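Home | Results | Data | Contact

Mavdale Axe Throwing Results – README
16 February 2020, by Najwa Khoury

Hi! I've typed up every score sheet I could find from the Mavdale axe throwing league, 1736 throws in all, and put them in one CSV. Each row is one throw: thrower, round, target, score.

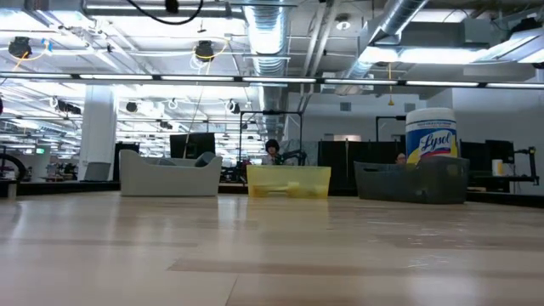 Round 5 is a bit patchy – the Jirkstead sheets got rained on, so unreadable scores are left blank. Please don't fill them with zeros! Romain Pons checked 561 rows against his own notebook and we fixed the colour codes for target 2. Spot a mistake? Send me the row number.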